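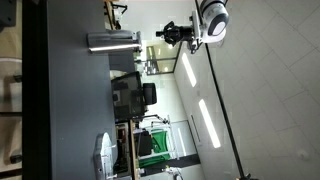 Robótica · Taller

Goserico pone al día su brazo de sobremesa tras 4000 horas de trabajo

Lectura: 2 min

Llevo ya un tiempo pasándome por el taller de Goserico y esta vez me he encontrado a Sunil Sheikh con el portátil en las rodillas y cara de haber dormido poco. Tocaba revisión del brazo, al que aquí todos llaman Sultana (el nombre se lo pusieron en agosto y se le ha quedado, qué le vamos a hacer).

El contador marcaba 4000 horas y Sunil no quería estirarlo más. El problema venía del cable del sensor, que pasaba demasiado tenso cuando la muñeca giraba a tope y cortaba la señal un instante – lo justo para que el programa se parase a media pieza y hubiera que volver a empezar. Lo han cambiado por uno más largo, con una curva generosa y dos bridas nuevas, y de paso han repasado el apriete del soporte negro que va sujeto a la muñeca. ¡Una tarde entera para eso! Sunil dice que lo lento es quitar la brida vieja sin rayar nada, y le creo, porque le vi intentarlo.

Después viene la calibración, que a mí es la parte que más me gusta. Colocan una pieza cilíndrica de metal sobre la mesa oscura, llevan el sensor hasta ella desde 4 ángulos y comparan las lecturas con las de la última revisión. Si alguna se va, se afloja el soporte, se corrige y vuelta a empezar. Me contaba Sunil que antes lo hacían con un bloque de plástico y que el metal cepillado les dio guerra por los brillos, hasta que bajaron la exposición. Ahora usan el cilindro siempre, y si el sensor se aclara con eso se aclara con casi cualquier cosa.

El recambio lo ha servido Ranell y ha costado más de 1640 euros con el conector incluido, que ya es dinero para un cable. La próxima parada será para engrasar las juntas y cargar la versión nueva de Kandness, el programa con el que mueven el brazo. Le pregunté a Sunil si podía quedarme a verlo y me dijo que sí, siempre que lleve yo el café.

25 de febrero de 2018

Compartido 2 veces · 4 comentarios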